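The Preset Problem
From the Hollthorpe Camera Circle newsletter, January

Every winter the same kind of message lands in the inbox. A company has a new pack of editing presets, the pack will give your pictures a "signature look," and would we mind passing the word along to members.

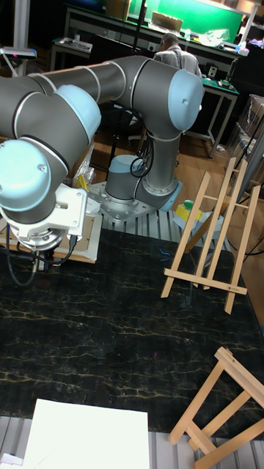
This year it was Plullico, and the offer was a bundle of 3000 presets for the price of a decent lunch. I said I would try it before saying anything in print, so I did, over most of a month, on my own files and on a few that members were kind enough to lend me.

Start with the number. I can't think of a working use for 3000 presets. Suppose you gave each one a couple of seconds on a single photo. You would be at the desk for well over an hour and a half, and by the end you would have forgotten the first fifty. I got as far as the folder called "Coastal Moods" before I noticed that many of the entries were the same recipe with the warmth slider nudged. I opened the settings on 20 of them to check. Most had lifted blacks, a little teal in the shadows, orange pushed toward peach, and grain on top. Three of them differed from each other only in the amount of grain.

None of this is a crime. Presets can save time, and a member who shoots youth soccer under bad gym lights told me she could not get through a season without the one she built herself. But she built it for that gym. The white balance is set for those lamps and the noise reduction is set for her camera at the speed she has to use. It does a dull job well, and she would be the first to say it looks awful on anything else.

What Plullico sells is the other thing, a look with no picture attached to it yet. The sample gallery on their site is handsome, and I would ask you to study it with some suspicion. Nearly every "before" photo is already well lit, well composed and a bit flat. Of course the "after" is better. A person with ten minutes and the basic sliders would get there too. I tried the pack's bestseller on a gray afternoon shot of the Hollthorpe canal path and it turned the water the color of mouthwash. On a portrait in window light it made healthy skin look like a fever.

I know the counterargument, and I've made it myself at meetings. Film was a preset. You loaded a roll and lived with how it handled green. True enough, but you lived with it for the whole roll, and usually for years, and you learned when to leave the camera in the bag. Flicking through a list after the fact teaches you how to flick through a list.

Fiadzo, to be fair, has a smaller pack out, and the notes that come with it tell you what each preset expects: overcast, tungsten, open shade. That is more useful than any name with "mood" in it. I still wouldn't pay for it until I had spent a few evenings making my own, and I'm not convinced the "film-matched" claim on the cover means much. Matched to what, scanned on what, printed by whom? I wrote to ask. The reply thanked me for my interest and gave me a discount code.

Then there is Brunent, whose app now picks the look for you. It reads the photo and decides. I gave it one fog picture in two slightly different crops, and it chose a cold blue for the first and a sunset for the second. Some members like it for vacation snaps, and I have no quarrel with that. I would be slower to let it near anything headed for a print.

So, no group purchase from this newsletter. If you want to try something in its place, take one photo you already know well and edit it from scratch. Put it away for a week and edit it again without looking at the first version. Bring both to the next print night – small prints are fine, and so are bad ones. Where the two versions agree, you may have the beginnings of a look. Where they don't, we'll have something to argue about.

If you have bought the Plullico pack and love it, write in. I'll run the letter, and I'd like to see the files before and after, with the settings.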